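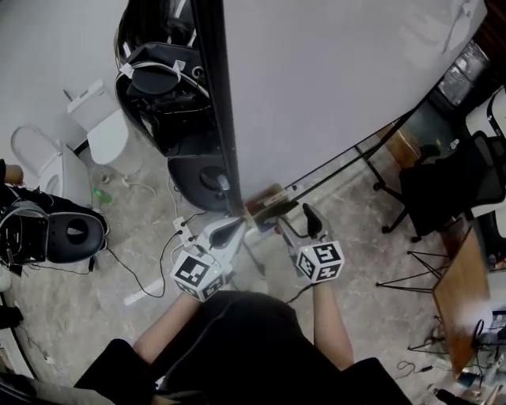 Kultley Smart Toilet: Review

Reviewed by Lionel Guérin

The Kultley is a one-piece smart toilet with a heated seat, a rear wash and a warm-air dryer. List price is $658. For comparison I used the Avell, a conventional toilet with a separate tank and a manual flush handle.

Design and cleaning

With no tank above the bowl, the Kultley leaves the wall behind it free for a shelf. The trapway is fully skirted, so the outside wipes down with one cloth. The Avell has a seam between tank and bowl that needs a small brush.

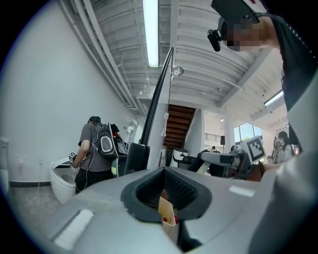
White toilet against the wall, lid open.

The lid hinge is damped and closes without a knock. It releases with a push button on the left side, but the button is stiff and I needed a flat tool the first time. Glaze quality is good – no pinholes on the inner rim, which was a fault on the last Avell I reviewed.

Seat and controls

The lowest heat setting holds the seat at 95 degrees F, and I saw no reason to go higher. Warm-up from room temperature takes too long if the eco mode is on. The seat shape is narrow at the front and suits shorter users better than tall ones.
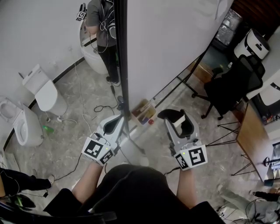
Eco mode can be switched off in the menu, but the setting is lost after a power cut. The manual does not mention this. The wash nozzle has two positions and rinses itself before and after use. Dryer airflow is weak, and I stopped using it.

Installation

The unit needs a grounded outlet within reach of the cord. Plan the outlet before tiling.

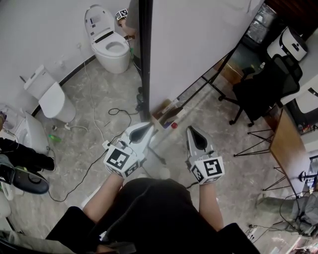 Supply hose and floor bolts are included; the wax ring is not. Allow 20 minutes for the electrical test and the first fill. With the Avell there is only the fill valve to adjust.

Rating

Seat and glaze: good. Dryer: poor. Manual: fair. Warranty is two years on the electronics.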